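Chapter 5
When the Work Gets Taught to a Machine

What this chapter covers
Who does the job once part of it is automated
Hand skills, and what happens to them when they're recorded
Pay, pace and say -- the three fights
Key terms: task, job, demonstration, handover, exception

Opening case: the packing bench at Pranari

Pranari ships clothing and small household goods for other companies. Returns come back in every shape. Somebody opens the bag, pulls the item, folds it, sorts it, sends it on. Dull work, people said, and also work no machine on the floor could do. Soft things. Bags that stick. Cloth that won't lie the same way twice.

In April the company signed with Weldu, a robotics outfit out of Colo. Fixed arms were not the first thing to arrive. Hand-held grippers were. Packers were asked to do their own job with a pair of them, over and over, so the motions could be recorded and used for training later.

Hard at first. Fingers feel a seam; two black blocks don't. You learn to come in wide, line up, then close. Cloth underneath shifts if you rush it. A rod on fabric is a good beginner problem -- one stiff thing, one soft thing, and the soft thing always wants to come along.

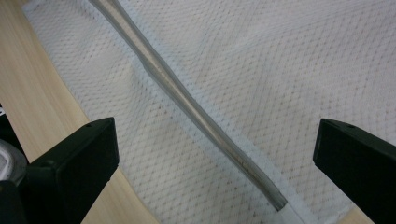
5.1 Tasks are not jobs

Start with the most common mistake in this field. A task is one piece of work: open the bag. A job is the whole bundle, and the bundle has things in it that no list shows. Noticing a smell. Knowing which customer sends back worn goods. Covering for whoever's on break.

When Pranari's managers wrote out the returns job they got 58 tasks. The packers read the list and added more. Managers hadn't left them out on purpose, they just never saw them done.

Automation mostly takes tasks. What's left gets re-bundled, and the new bundle may be better or worse then the old one. Bagged clothes show this well. Denim in bubble wrap is heavy, floppy and half hidden, and the wrap catches. One hand has to hold the bag while the other works. Two grippers, two different roles, and most packers couldn't tell you which hand does what until they're asked to slow down. 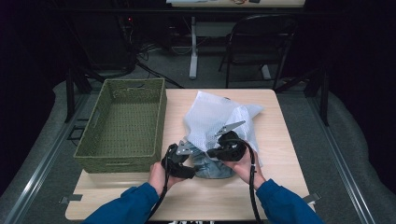
Slowing down was a sore point. Packers on the recording shift were still measured by the old hourly rate for the first 2 weeks, and obviously missed it. Their scores dropped. The rate was suspended after complaints, but trust took longer to come back. Keep this in mind for section 5.3, on pace.

Then the pay question. By the end of the trial the team had recorded over 2,238 demonstrations. Were those ordinary work, covered by ordinary wages? Or were they training, the kind a company would normaly pay an instructor for? Vonance, a competitor that ran a similar trial, paid an added hourly amount. Pranari did not, at first.

Both firms said no one would lose a position. Neither put it in writing before the trial began.

5.2 goes into how demonstrations are collected and who gets to see them. Before reading on, write down the tasks in a job you've held. Then ask a person who did it with you what you missed.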